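4.2 What the shelf recordings do and do not contain
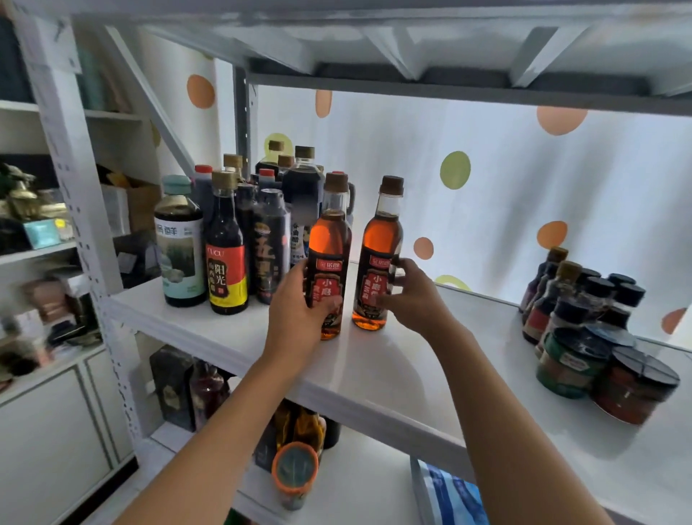 Figure 3. Shelf task from the Pimitz collection, head-mounted view.

Our first concern is with labels. In the Pimitz collection each recording is paired with one short instruction, written afterward by an annotator, and the learning system is trained as if that instruction fully explained the motion. We doubt that it does. The shelf task was meant to teach single-object handling in clutter, yet the people who recorded it often worked with both hands at once, as people do when they are in a hurry. In Figure 3 each hand is gripping an amber bottle of vinegar, and the two bottles carry matching labels. An instruction such as "move the vinegar" does not say which bottle is meant, and it says nothing about the second hand. A policy trained on such pairs may score well and still have learned only that arms tend to reach toward the middle of a shelf.

To see how far this problem goes, Tainá Evangelista and Rupert Eder each reread the same 42 recordings without seeing the original instructions and wrote their own. They disagreed with each other on the target object in 15 cases. Most of the disputes involved two similar containers standing close together. We do not claim that 42 recordings can stand in for the 4,000 in the full set — the sample was picked by hand, and picked by people who already suspected trouble. But we would have expected the earlier Tullberg report to mention the issue, and it does not.

A second concern is variety. The collection is described as covering "everyday storage," but it was recorded at five sites, and the same shelves return again and again with the goods slightly rearranged. Background patterns, shelf color and packaging may all serve as shortcuts. When we held out one site, Tefera, the success rate of the Purnness baseline dropped sharply, while its training loss had given no warning at all. Adding more recordings from the other four sites did not help.

We therefore treat the published numbers with caution. It is possible that a larger model would sort out the two-handed cases by itself, and some colleagues have told us so. We have not seen this tested. Until it is, we prefer to drop any recording whose instruction names one object while both hands are occupied, even though this leaves a smaller set and, on the easy sites, a slightly worse score.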